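Review: Tyagi, a method for learning bin sorting from wrist camera views
Reviewed by Erzsébet Katona, 2024-11-26

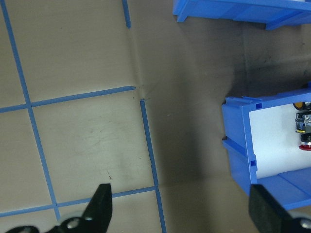

What it does
Tyagi is a training recipe for pick-and-place. You record a person guiding the arm, and the method learns a policy from the wrist camera alone, with no overhead view. The code comes from Tsung-han Chang's group at Norkunier and runs on one ordinary graphics card. I tried it on our sorting task, which uses blue plastic bins next to a surface marked out in cells with blue tape.

Setting up
Installation took most of a morning. The instructions cover the software well but say little about the camera mount, and I had to redo ours after the first batch of recordings went soft at close range. Leave both gripper fingers in view. The paper mentions this once, in an appendix, and it matters a good deal.

Results
We trained on 600 recordings and then ran the same set of test picks with Tyagi and with Rerkusix, our older method. Tyagi missed 5 picks in every 100 and Rerkusix missed 7. That is a small gap, and I would want more runs before calling it settled. The larger difference was in placing. Tyagi kept parts inside the taped cells more often, and it recovered better after a poor first grasp.

Shadows are the weak point. A bin wall throws a dark patch over the tan surface, and the arm slowed down whenever it had to work there. Adding recordings made under a second lamp helped, though it did not cure the problem. Small parts with black and silver pieces were also harder than plain ones.

Training time
The full run was 1540 minutes on our machine. The paper gives a shorter figure on better hardware, so allow for that when planning.

Should you use it?
If you already have a wrist camera and a few hundred recordings, yes. If your bins move from day to day, wait for the next release, planned for May, which is meant to deal with changed layouts. I have not tested it on anything soft or see-through.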